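Programs > Food Access > Reports to Funders > April

Gratumden Shared Kitchen: progress report for the Mendoza Fund

Prepared by Karla Villalobos, program manager

Enrollment

The kitchen opened to home cooks and small food sellers in the first month of the grant. Our target for this period was 300 booked sessions. We recorded 652. Most of the extra demand came from evening bookings after 6 p.m., which we had not planned to offer until the second year. Roswitha Gruber agreed to extend her hours to cover them through the end of April.

Bookings from the Worilham side of town are still low. The bus that passes the building stops running before the evening sessions end, and three sellers from Worilham dropped out for that reason. We have asked the Piltero church to let us use its smaller kitchen two evenings a month. They have said yes in principle, but the insurance paperwork is not finished.

Training

The food handler course ran four times and 206 people passed. The pass rate was lower in the first round than in the later ones. We moved the section on cooling and storage to the start of the day, when people are less tired, and added a practice test. The course book is now available in Spanish. A Portuguese version is with the translator.

The labeling workshop was postponed twice. The first trainer moved away and the second was not available on the dates we had. It will be held next period, and the money set aside for it has not been spent.

Meals

Sellers using the kitchen gave 873 surplus meals to the senior lunch program. This was not a grant target, but we were asked to report it. The meals are picked up at 2 p.m. and need to be labeled with contents and allergens, and we had to send some back early on when labels were missing.

Equipment and building 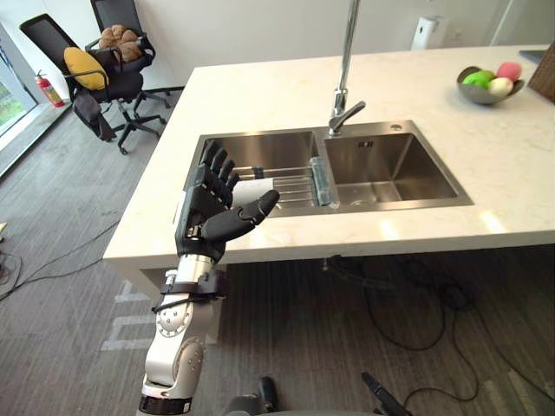
4 min read

The island with the double sink gets the heaviest use of any work area. Sellers have asked for a second hand washing station so they are not waiting for each other at the start of a session. The plumber's quote came in over the amount in the budget. We would like to move the unspent labeling workshop money to this line and will send a separate request.

The walk-in cooler was serviced and the door seal replaced. The dry storage shelves are full. New members are now given one shelf each instead of two, and this has caused some complaints.

Next period

We will hold the labeling workshop, settle the Piltero agreement, and review session fees. Fees have not changed since we opened and do not cover the evening gas and electric costs. Any increase would be discussed with members first.

3 comments | 11 shares

Contact the program office | Back to top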